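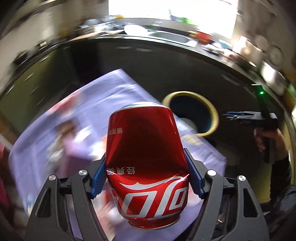 Red drink can, pinched in at the lower half. Lavender cloth underneath.

Recycling corner check, Stockdale house, October

Cans, dents: one for the crusher pile! I don't mind a crease, but run a thumb (gloved, please) along the sharp folds before you toss it in.
Cans, drained: tip every one over the sink and give it a good shake. I skipped this last month and the bin got so sticky, ugh.
Tablecloth: OK. Still has its fold lines, and I kind of love the print. Keep the corners tucked so kids don't tug it.
Bin 3: lid hinge is loose again, needs a new screw.
Bag weight: up to 9 pounds, then swap it out.
Gloves: get more, the left ones always vanish on me.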